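3.2 What people keep

I went into the Crichton interviews expecting big stories about heirlooms. What I mostly got was laundry talk — and I loved it! Shona Cowie and I coded 1081 remarks about household cloth, and mending came up far more than I'd guessed.
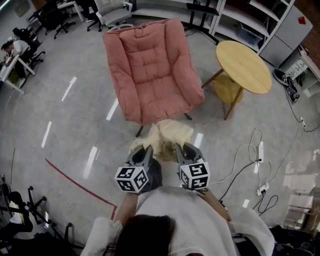
Agnes MacRitchie (my first interview) told me a rag is just a shirt that got tired, and I've borrowed her wording for our code "tired cloth." It covers anything demoted but still in use.

Figure 2. Pale yellow cloth, crumpled. Items like it fall under "tired cloth" when the owner says so.

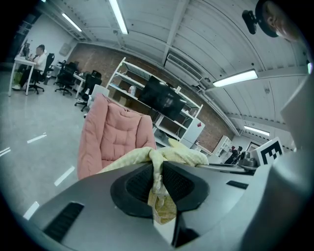
3.3 Who does the mending

Sodness households split this two ways.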